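Appeal Fails, Wedura Car Sits Out the Junov 179

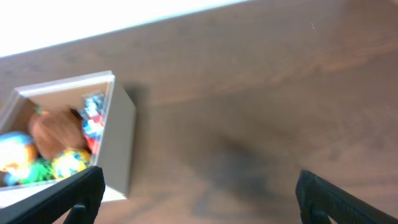 An open white cardboard box on a wooden table.

The second and last appeal by Wedura Racing was turned down on 10th July, and the team's number 59 car will not be on the grid when the Junov 179 gets under way. The ruling closes a case that began with a fuel cell, grew to include a floor jack, and ended with fourteen pages on the meaning of the word "adjacent."

Wedura leads the Zollimon Touring Series by 15 points. It will lead by fewer when the weekend is over, and could be out of the lead altogether, depending on how the Navaratnam cars go. The Navaratnam team issued a statement saying it took no pleasure in the decision. The statement arrived four minutes after the decision did and had a nice photo of both its cars at the top.

The trouble goes back to the June race at Zollimon, which Wedura won in the rain after most of the field had guessed wrong about tires. In the inspection garage afterward, officials drained the fuel cell on the 59 and found that it held more than the rules allow. The amount over the limit was small. Wedura's crew chief compared it to a coffee cup. The chief inspector, asked about that, said it would depend on the coffee cup, and that he had seen some large ones in the Wedura pit.

A fuel cell that holds too much is normally a fine and a loss of points. The team would have paid, grumbled and moved on, and the number 59 would be in a trailer on its way to Junov right now. What turned a fine into a one-race suspension was the floor jack.

Under the series rules, once a car has been called to inspection, nobody from the team may touch it, lift it, lean on it or move equipment into the space adjacent to it until the officials have released it. At Zollimon, a Wedura crew member rolled a floor jack up to the left rear of the car while the inspectors were writing things down. He did not lift the car. By every account, including the inspectors', he parked the jack there and went off to get a sandwich. The officials wrote that up as a second violation, and two violations in the same inspection mean a suspension.

Wedura's first appeal argued that the jack was not adjacent to the car. It was near the car, the team said, in the way that most things in a garage are near a car. The first panel heard this for most of a morning and was not moved. It found that the handle of the jack had been under the rear bumper and that a thing partly underneath another thing is at least next to it.

The second appeal took another route. The team dropped the question of distance and argued that the fuel cell and the jack were really one event, and that a team should not be punished twice for a single bad afternoon. It also brought in a new measurement of the fuel cell, done by a shop the team had hired. The shop found that the cell was still too big, though by less. Why the team thought this would help was a question that came up at the hearing, and it was not fully answered.

The final ruling is polite about all of it. The panel thanked Wedura for its thorough preparation and noted that the team had submitted a scale model of the garage. It then upheld everything. The suspension covers one race, the fine stands, and the win at Zollimon stays in the books, with the points cut by half. That last part was decided in June and neither side appealed it. Several people in the paddock had assumed that the win was what the fight was about.

Wedura's other car, which has spent the season somewhere in the middle of the pack, is not affected and will race at Junov as planned. The team said the regular 59 driver will be at the track anyway, on the pit wall, with a headset. Whether the headset will be connected to anything was not addressed. Series rules allow a suspended entry's driver to attend and even to talk to the crew of a teammate, but the driver may not take over that teammate's car for any part of the race. The rule book spells this out in a paragraph of its own, which suggests that somebody once tried it.

The timing is about as bad as it could be for the team. Junov has been good to Wedura. The long back straight suits the engine, the two slow corners at the far end suit the brakes, and the bumps at turn one, which shake other cars to pieces, seem to do the 59 no harm at all. The team has won there three years running and had already printed a shirt that referred to a fourth. The shirts were still for sale on its website when this story was written, and they had not been marked down.

Navaratnam, in second place, has never won at Junov and has a rich history of not winning there. Its lead car ran out of fuel on the last lap one year while in front. The year after that, it carried so much extra fuel that it wore out its rear tires. Last season it got both of those things right and was hit by its own teammate in the pit lane. A full set of points this time would put the team ahead in the standings for the first time since the opening round, and all it has to do is get around the track in the usual direction without help from its friends.

The entry list for the race has been changed to show the suspension. The 59's garage at Junov was already paid for, and the track does not give refunds, so Wedura has asked to use it for storage. The series said yes on the condition that the suspended car is not one of the things stored there. The team agreed, then asked whether the floor jack could come. It can.

Other teams have been following the case with more than usual attention. A bulletin went out from the series office the day after the first hearing, reminding everyone of the inspection rules and enclosing a diagram. The diagram shows a car from above with a dotted line around it and the words "nothing in here." Copies have since been taped up in most of the garages, and in at least one of them somebody has drawn a sandwich just outside the line.

There is also talk of changing the rule. The current wording is older than some of the drivers and was written after a team was caught swapping a wing while the inspectors were at lunch. Nearly everyone agrees it was meant to stop people from changing parts, and that a parked jack is a strange thing to hang a suspension on. Nearly everyone also agrees that if the rule were loosened, a wing would be swapped within the month. A new version could come up at the owners' meeting after the season, along with the matter of how a fuel cell should be measured, and at what temperature, which is expected to take longer.

As for Wedura, the team said it was disappointed, respected the process and would have no further comment. It then commented for another page and a half. It said the fuel cell on the 59 had been replaced with one that is comfortably under the limit, that the crew had been through a refresher on inspection procedure, and that the crew member in question was still with the team and was a valued part of it. He has been moved to tires.

Practice at Junov opens in the morning, with qualifying in the late afternoon and the race the following day. The forecast calls for heat and a chance of a storm toward the end. Tickets are still available for the turn one grandstand, where the view is good and the seats are not, and holders of Wedura fan club passes can use them as normal, including for the garage tour. The tour will take in the storage.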